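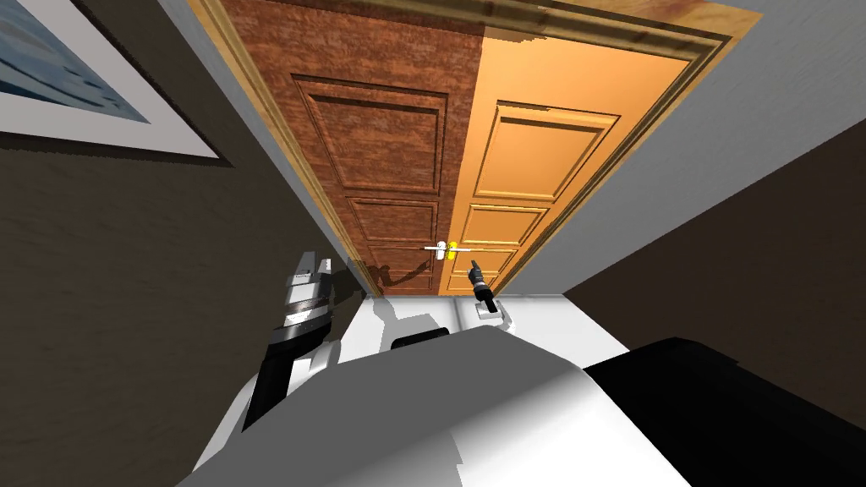

Zweiflügelige Holztür mit verschiedenfarbigen Flügeln, je drei Füllungen

# Flügeltür

Als Flügeltür bezeichnet man im Deutschen meist eine Tür mit zwei Flügeln, die in der Mitte aneinanderstoßen. Streng genommen hat natürlich auch die einflügelige Drehtür einen Flügel, und ich habe mit Schreinern schon ganze Abende darüber gestritten. Ich bleibe hier beim üblichen Sprachgebrauch, sonst werden wir nie fertig!

## Aufbau

Der Flügel, den man im Alltag benutzt, heißt Gehflügel oder Gangflügel. Der andere ist der Standflügel, und der bleibt oft monatelang zu, bis mal ein Schrank durch muss. Festgehalten wird er von Kantriegeln, die oben und unten in der Schmalseite sitzen (bei alten Türen sind es gern aufgesetzte Schubriegel, an denen ich mir zuverlässig die Finger klemme). Wo sich beide Flügel treffen, deckt eine Schlagleiste oder ein Falz die Fuge ab.

Die klassische Variante aus Holz ist die Rahmentür mit Füllungen. Senkrechte und waagerechte Friese bilden das Gerüst, die Füllungen sitzen lose in einer Nut und dürfen mit der Luftfeuchte arbeiten. Bitte nie festleimen — dann reißen sie, und zwar gern im ersten Heizwinter. 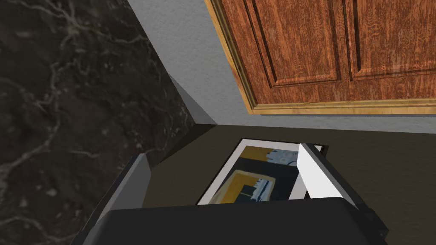

Bei den Maßen gehen die Gewohnheiten weit auseinander. In meiner Altbauwohnung misst der Durchgang 160 Zentimeter, beide Flügel gleich breit, und wenn nur einer offen steht, komme ich mit dem Wäschekorb gerade so durch. Wer neu plant, nimmt deshalb häufig eine asymmetrische Teilung mit breitem Gehflügel und schmalem Standflügel. Schön finde ich das selten, praktisch ist es aber schon.

## Oberfläche und Farbe

Über Jahrhunderte wurden Innentüren aus Nadelholz gestrichen, weil das Holz darunter nichts Besonderes war. Edlere Hölzer bekamen Öl, Wachs oder Schellack. Dass alle Flügel einer Tür denselben Ton haben müssen, ist reine Konvention.

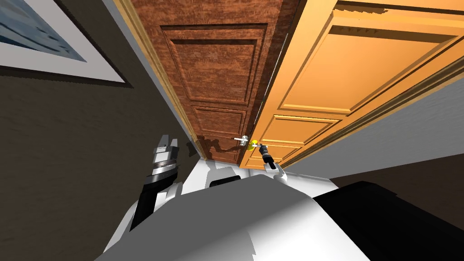

Dunkelbrauner neben hellerem, orangefarbenem Flügel; am dunklen ein silberner Hebelgriff

Meine Nachbarin Domenica Leitner hat ihre Wohnzimmertür im Oktober selbst abgebeizt und dabei 27 Abende verbraucht. Unter dem weißen Lack kamen 9 Farbschichten zum Vorschein, darunter ein Erbsengrün, dem sie bis heute nachtrauert. Ich hätte ja spätestens bei der dritten Schicht neuen Lack gekauft.

Bei Öl gilt: dünn auftragen, Überschuss abnehmen, trocknen lassen, wiederholen. Und getränkte Lappen ausgebreitet trocknen, denn zusammengeknüllt können sie sich selbst entzünden!

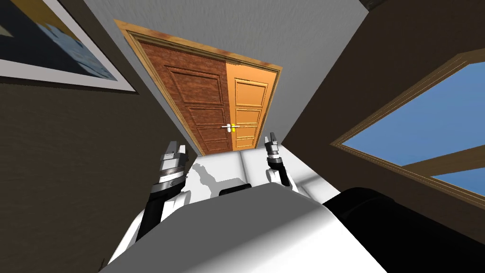 ## Verwandte Formen

- **Pendeltür:** schwingt in beide Richtungen, bekannt aus Gaststätten.
- **Französische Tür:** zwei verglaste Flügel, oft zum Balkon oder Garten hin.
- **Schiebetür:** läuft seitlich weg und braucht keinen Schwenkraum, dafür freie Wand.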